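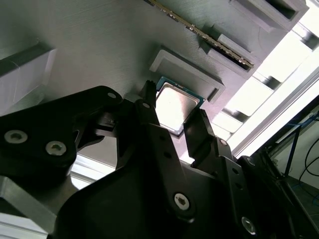
Compte rendu de la réunion du groupe de travail « simulateurs et formation des équipages »
Réunion du lundi, 14 h 00, salle de briefing du bâtiment Oláh

Présents : Zoltán Erdős (président de séance), Katalin Pintér (instruction au sol), Barry Nuttall (Rastbridge), Gerasimos Konstantinidis (planification des vols), Zoltán Lakatos (rédaction du compte rendu).
Excusé : le représentant de la société Juton.

1. Approbation du compte rendu précédent
Le compte rendu de la réunion précédente est approuvé avec une correction demandée par Mme Pintér : au point 4, il faut lire « navigation de nuit » et non « navigation à vue ».

2. Utilisation du simulateur d'hélicoptère
M. Konstantinidis présente les heures effectuées depuis le début du cycle. Le simulateur a fonctionné pendant 297 heures, dont 150 pour les procédures d'urgence et le vol aux instruments. Les séances du matin sont complètes. Celles de la fin d'après-midi restent peu demandées, surtout par les équipages qui viennent de la base de Lalar et qui doivent prendre la navette de 17 h 30.
M. Erdős propose de déplacer la dernière séance à 15 h 00. Mme Pintér est d'accord, mais elle rappelle que les cours de météorologie occupent déjà les instructeurs à cette heure deux jours par semaine. Elle remettra un nouveau tableau des instructeurs avant la prochaine réunion.

3. Système visuel
M. Nuttall informe le groupe que la nouvelle base de données de terrain sera livrée en novembre. Elle comprend la vallée au nord de Lalar et les deux plateformes de posé en altitude. Le décalage de l'image signalé par les stagiaires, du côté droit du cockpit, a été reproduit par l'équipe de Rastbridge - la correction sera installée en même temps que la base de données. Il faudra arrêter le simulateur pendant 5 jours.
M. Konstantinidis demande que cet arrêt ne tombe pas dans la semaine des contrôles de compétence. M. Nuttall confirmera les dates par écrit.
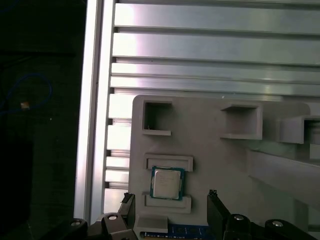 Selon Barry Nuttall, un arrêt plus court serait possible si l'on renonce à refaire la qualification complète du visuel, mais il ne le conseille pas, car les heures faites ensuite pourraient être refusées par l'autorité. Le groupe préfère garder la durée annoncée.

4. Part des heures synthétiques dans le programme
La discussion est longue sur ce point. M. Erdős souhaite que les pannes de rotor de queue soient enseignées uniquement au simulateur. Mme Pintér soutient cette proposition. M. Konstantinidis l'accepte pour la formation initiale, il reste réservé pour les pilotes qui ont déjà plus de 2,000 heures de vol et qui, à son avis, perçoivent mal le mouvement de la cabine. Il est décidé de commencer par un seul groupe de stagiaires et de reprendre la question ensuite.

5. Divers
- Les casques du poste instructeur grésillent de nouveau. M. Lakatos transmet la demande de remplacement à Juton.
- Les clés de la salle de débriefing doivent être rendues à l'accueil le soir même.
- Mme Pintér signale que la liste de vérification affichée dans le cockpit est une ancienne version. Elle sera remplacée cette semaine.

La séance est levée à 16 h 10. La prochaine réunion aura lieu dans la même salle, après réception des dates de Rastbridge.

Rédigé par Zoltán Lakatos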